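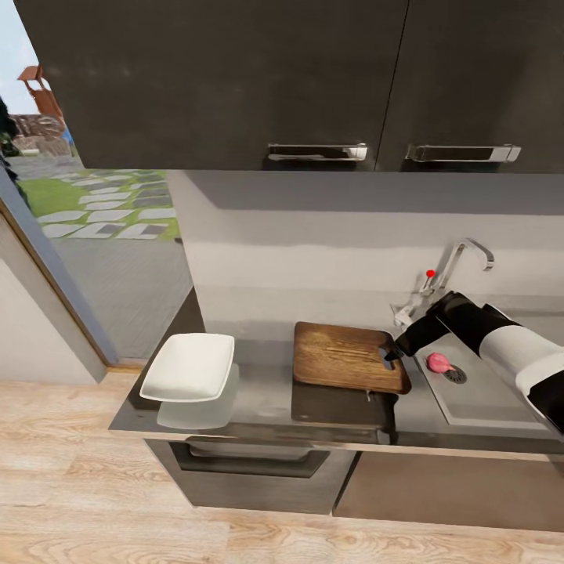 Location Wording in Police News Releases on Residential Break-Ins: Killey and Prenov

Project report, Applied Methods in Criminal Justice
Shahla Rahimi, Lina Khalaf, Hoi-yan Tu
Supervisor: Lai-ching Su
Submitted 2018-03-30

1. Purpose

Local newspapers and radio stations in Vurkider County take most of their crime items from releases issued by two police departments, Killey and Prenov. A release on a break-in usually says where the break-in took place, but the wording varies. One release gives a block number, another gives a cross street, and a third gives the name of a neighborhood with no street at all. A reader who wants to know whether a break-in took place near home may or may not be able to tell.

The project measured how precise the location wording is in a sample of these releases and whether two readers, working separately, place the same release on the map at the same level of precision. We did not study the number of break-ins or where they occur. Releases cover only the incidents a department chooses to publish, and no rate can be worked out from them.

2. Source material

Both departments keep their past releases on public web pages. We saved all releases available on the two sites at the beginning of March, 2139 in total. The Killey archive is in one running list. The Prenov archive is split by month, and several months link to the wrong page. These were found by changing the month in the address by hand.

Each release was stored as a plain text file with the department, the date of issue, the headline and the body. Photographs, maps and attachments were dropped. Where a release had been updated, only the latest version was available in most cases, and we used the latest version throughout so that all files were treated alike.

3. Selection

The files were searched for the terms "break-in," "break and enter," "burglary," "burglarized," "forced entry" and "residence entered." The results were read by Hoi-yan Tu, who removed releases that dealt with stores, vehicles, detached storage units, or general prevention advice. Releases that covered several incidents were kept if at least one incident was a residential break-in, and only the first such incident was coded.

From the remaining releases we drew a random sample of 100 using the Siu sampling tool on the department lab machines. The sample was not balanced between the two departments. Balancing it would have allowed a stronger comparison, and this is taken up in section 8.

4. Coding scheme

Each release was given one of five levels.

Level A: full street address.
Level B: block number and street name.
Level C: intersection, or a street with one cross street.
Level D: street name only.
Level E: neighborhood, direction ("the north end") or municipality only.

If a release named a landmark, such as a school or a bridge, the coder checked whether the landmark fixed the location to within a block. If it did, the release was coded C. If it did not, the landmark was ignored and the rest of the wording decided the level.

Where the headline and the body disagreed in precision, the more precise of the two was used. This rule was added after the trial round. The headlines are often written with a town name only, while the body gives a street.

Two further items were recorded as yes or no: whether the release gave a time window for the entry, and whether it gave the means of entry (door, window, garage, other).

5. Procedure

Shahla Rahimi and Lina Khalaf each coded all 100 releases without seeing the other's sheet. A trial round on ten releases from outside the sample was carried out first and the results were discarded. The trial round led to the headline rule above and to a clearer definition of Level D, which had at first included streets named together with a neighborhood.

The coders worked in different rooms and used printed copies. Department names were left on the copies. Removing them was considered, but street names in the body would have given the department away in nearly every case.

After both sheets were complete, they were compared line by line. Disagreements were settled by Hoi-yan Tu, who read the release and chose one of the two levels already assigned. She was not told which coder had assigned which level.

6. Results

6.1 Agreement

The coders assigned different levels to 10 releases. Most of these were C against D. The typical case was a street described as "near" or "off" another street. One coder took the second street as a cross street and the other did not. On the map, some of the streets named in this way do not meet.

The remaining disagreements concerned landmarks. Two releases referred to a park that runs along the river for several blocks. One coder treated the park entrance as a fixed point. The written scheme does not say what to do with a landmark that has more than one entrance, and it should.

No disagreement involved Level A.

6.2 Precision

After settlement, 55 releases were at Level B, which makes it the most common level by a wide margin. Level D was second, followed by E and C. Level A was rare. All releases at Level A concerned buildings that were empty at the time of the entry according to the release, either for sale or under repair.

Killey releases were mostly at Level B throughout the period. Prenov releases were more mixed and changed over time. The older ones tend to give a neighborhood or a street name, and the newer ones tend to give a block number. The change does not fall on a single date. We asked Pin-yu Tseng of the Prenov records office whether a written rule had been introduced. She replied that the officer on duty writes the release and that a template is offered but not required.

6.3 Time window and means of entry

A time window was given in most releases. The wording was often wide, for instance "over the weekend" or "while the residents were away." We coded these as yes because the scheme asked only whether a window was given. A later version should separate windows shorter than one day from longer ones.

Means of entry was given less often than the time window. When it was given, a door was named more often than a window. Rear doors and side doors were not separated in the coding.

7. Discussion

The block-number form serves two needs at once. It tells neighbors roughly where the incident took place, and it keeps the exact address of the affected household out of the news. Level D on a short street does nearly the same thing, while Level D on a county road that is several miles long tells the reader very little. The five-level scheme treats the two as equal. A measure based on distance, such as the length of street that fits the wording, would be more accurate and would need mapping data for both towns.

Precision is also affected by what the newspapers do with the text. In a few cases we compared a release with the printed item and found that the block number had been dropped. This was outside the project and was not checked in any regular way.

8. Limits

The sample was small and was not balanced by department. Search terms may have missed releases that used other wording, such as "home invasion," which we left out on purpose as a different offense. Only the first incident in each multi-incident release was coded, and first incidents may be described in more detail than later ones. Both coders live in Killey and know its streets better than those in Prenov, which could affect the landmark decisions.

9. Further work

The next group could draw equal samples from the two departments, add the rule for landmarks with more than one entrance, and split Level D by street length. The text files, the two original coding sheets and the settled sheet are stored in the course folder under the project title. The Prenov files are sorted by date of issue, except for those from the mislinked months, which are in a separate subfolder.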